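Ticket 204: Wi-Fi drops out in the back rooms
Opened by: Margit Westerberg
Status: Closed
2 comments

Margit Westerberg wrote:

Hello Randi, and a happy new year to you! I'm sorry to be starting it with a complaint, but the Wi-Fi at the back of the Lillora building has been misbehaving since we moved the router in December, and I promised everyone I would write in before it drove us all up the wall. The front office is perfectly fine. Walk down the hallway past the kitchen, though, and my laptop hangs on for a minute or so, then says "connected, no internet," and then gives up and asks me for the password again as if we had never met.

I have turned the router off and on (yes, I waited the full minute, I sang to myself), and I have told the laptop to forget the network and join it again. That bought me one afternoon. My phone does the very same thing, so I don't think it's the laptop. The little Nedora extender in the hallway shows a steady green light the whole time, which I would have thought was good news.
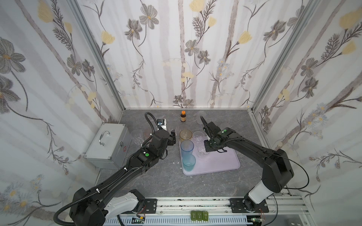
One more thing that may or may not matter: the trouble is worst when I carry the laptop from the front to the back with a video call going. If I start fresh in the back room it sometimes behaves for a good while. Tell me what to try and I'll do it with my coffee in hand.

Randi Strand wrote:

Happy new year, Margit, and please never apologize for a ticket this thorough! The bit about carrying the laptop is the most useful clue I've had all week. A green light on the Nedora only tells us it has power and has found the router at some point. It doesn't say much about how strong that link is.

Could you try these for me, in this order?

1. Open the Wasska settings page and look up the signal figure next to the extender.
2. Write it down, then move the extender to the outlet by the kitchen door and look again.
3. Check whether the extender is using the same network name and password as the router. Capital letters count, and so do stray spaces at the end.
4. Restart the router first, wait until it settles, and only then the extender.

Update, 1st January, evening. Margit called me with the results, bless her. Signal at the old spot was 26 percent, and by the kitchen door it more than doubled. The password on the extender also turned out to be the old one from before the move, with a space on the end that I'm fairly sure I typed myself. Fixed both. She walked the whole hallway on a call with me and I heard every word, including what she thinks of the new kitchen faucet.

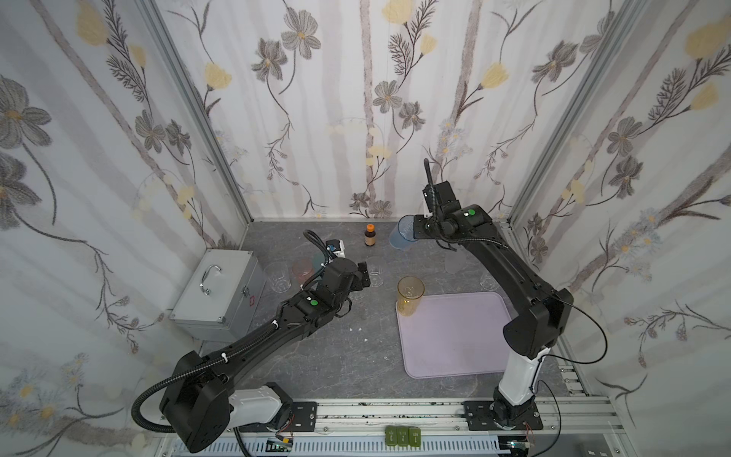

Back room: flowered walls and gray marbled work surface.

Still to do: the Khokhar printer has kept its old address and will need to be added again on each computer. I've opened a separate ticket for that so this one can rest. Margit, if the password box pops up again, don't type anything in, just note the time and which room you were in and send me a line. I'm also going to put a label with the network name inside the supply closet door, where the next person might have a chance of finding it.

0 shares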